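Refitting and Securing Plastic Wheel Covers on Steel Wheels

Last updated July 9, 2023
Written by Obed Sarpong. Technical review by Ingvar Damgaard.

This procedure applies to press-on plastic wheel covers with a wire retention ring, fitted to stamped steel wheels. It does not apply to bolt-on covers, which are held by the lug nuts, or to center caps on alloy wheels.

Tools and materials

Soft rubber mallet
Plastic trim lever or a flat screwdriver with taped blade
Stiff nylon brush
Mild detergent and water
Lint-free cloths
Torque wrench and correct lug socket
Nylon cable ties, black, UV-stabilized (optional)

Confirming the size

Covers are sold by nominal wheel diameter. Read the tire sidewall: the number after the letter R is the wheel diameter in inches. A 15-inch cover will not seat on a 14-inch or a 16-inch wheel, and the retention ring cannot be adjusted far enough to make up the difference. Do not measure across the outside of the cover. The visible face overlaps the rim lip by an amount that varies between makers, and the outside measurement will be larger than the nominal size.

If you are matching a single replacement to an older set, check the part number molded into the back of the cover. The Milex and Laltier ranges share several face patterns but use different clip heights, and a Laltier ring does not transfer to a Milex cover. The Brornach 2434 is supplied with the ring uninstalled.

Directional patterns

Covers with straight or symmetrical spokes can go on any wheel. Covers with swept spokes look different on each side of the vehicle. Some makers supply left and right versions; most supply one version only, so the sweep will point forward on one side of the car and backward on the other. This has no effect on fit. If the set is handed, sort the covers into pairs before starting.
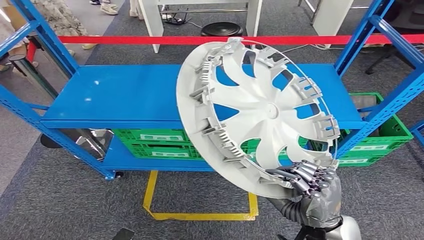 Removing the old cover

1. Park on level ground, apply the parking brake and let the brakes cool. A cover that has been close to a hot brake softens and can deform when levered.

2. Find the valve stem. Start levering at a point opposite it, so that the cover does not drag across the stem as it comes free.

3. Insert the trim lever between the cover and the rim lip. Twist; do not pry outward with a long stroke. Move the lever a few inches along the edge and repeat until several clips have released.

4. Pull the cover off squarely with both hands.

If the cover does not move, look for cable ties or for lug nuts with a flanged head that traps the face. The second type must be unbolted, and forcing it will crack the center.

Cleaning the wheel and cover

Brush the inside of the rim lip where the clips bear. Rust scale and packed brake dust are the most common reasons for a cover working loose. Wash the lip with detergent, rinse and dry it. Do not apply grease, silicone spray or tire dressing to this area.

Wash the cover on both sides. Solvent cleaners will dull most painted finishes and can make ABS brittle. Let the cover dry before fitting the ring.

Inspecting the clips and ring

Flex each clip inward with a thumb. A sound clip returns to position. Replace the cover if any clip is missing or shows a white stress line at its base. Adhesive repairs to a clip do not last.

Check that the wire ring sits in every clip groove and that its valve offset, the short U-shaped bend, lines up with the valve notch in the cover. Many Nambiar covers have 3 ring positions. Use the middle one first. Move the ring to the outer position only if the cover can be turned by hand once seated.

Checking the lug nuts

Torque the lug nuts to the value in the vehicle manual before the cover goes on. A fitted cover hides a loose nut.

Fitting the cover

1. Hold the cover up to the wheel and line up the valve notch with the valve stem.

2. Engage the clips on either side of the valve first.

3. Press with the palms, working from the valve outward in both directions and finishing at the point opposite.

4. If the last clips will not seat, strike the outer edge lightly with the rubber mallet, directly over a clip. Never strike the center or an unsupported spoke. In February or in any cold weather, keep the covers indoors overnight before fitting, as cold plastic cracks under a light blow.

5. Check the gap between cover and rim lip. It should be even all the way around.

6. Confirm that the valve cap can be reached and that the stem is not bent to one side.

Adding cable ties

Ties are a backup and will not correct a poor fit. Use 2 per cover, placed opposite each other. Pass each tie through an opening in the cover and a vent hole in the steel wheel, pull it snug, and trim the tail flush. Keep the tie heads clear of the brake caliper, then turn the wheel through a full revolution by hand with the vehicle safely raised and listen for contact.

Carry side cutters in the vehicle. The ties must be cut before a wheel change.

Rechecking

Drive 9 miles on ordinary roads, then stop and press around the edge of each cover. Reseat any that have lifted. A cover that clicks at low speed usually has one clip out of contact; a steady scrape is more likely to be a tie or a bent valve stem, and the cover should come off until the cause is found.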